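Poltus 3 or Miltuvari for a main phone?

lgough
16 Dec 2018
My contract ends shortly and I have two handsets on the shortlist, the Poltus 3 and the Miltuvari. The Poltus has the larger battery. The Miltuvari has the better screen and a headphone socket. Both are 75 pounds up front on the same tariff. I mostly read, make calls and use maps. Has anyone run both?
Lowri Gough

mastandwire
I had the Poltus from September and moved to the Miltuvari last month. Standby drain on the Poltus was 9 per cent overnight with wifi on. The Miltuvari loses nearly twice that. Daytime use is much closer.
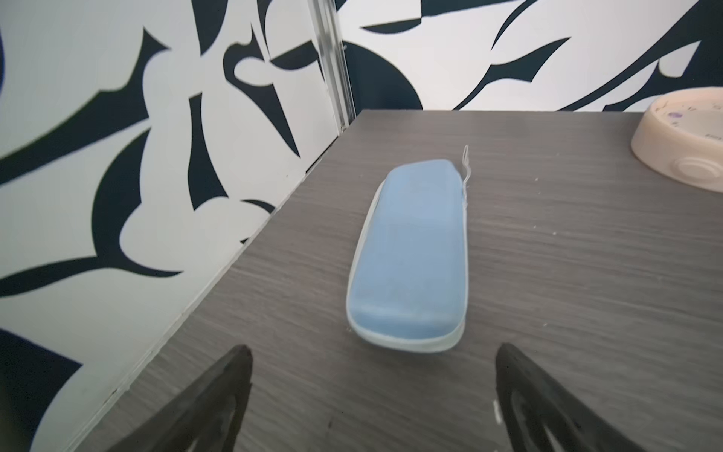
Blue case with white cord loop, on the table

ketteridge
Disagree on standby. Mine drops 3 per cent overnight. Check whether the Mokoena launcher is installed, as it polls for weather even when told not to. Remove it and test again before blaming the phone.

mastandwire
Launcher was removed in the first week. Same firmware as yours, going by your other thread. It may be signal strength. I am on the edge of a cell here and the radio works harder.

ketteridge
Then it is a fair result for your address and says little about the handset.

prumfan
Neither. The Prumurmont is older but still gets security patches, and the battery can be changed with a screwdriver. Charges fully in 26 minutes less than the Poltus on the same plug.

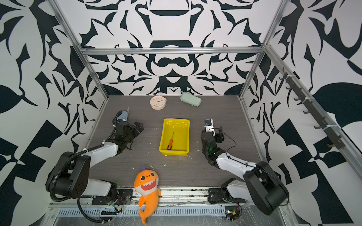
Re: Poltus 3 or Miltuvari for a main phone?

lgough
Thanks. Signal is good at home, so standby matters less to me than the screen. Does the Miltuvari dim low enough for reading in the dark?

mastandwire
Yes, with the night setting on. Without it the lowest step is too bright.

ketteridge
The Poltus goes lower, but it flickers at that level. I would still buy it over the other one.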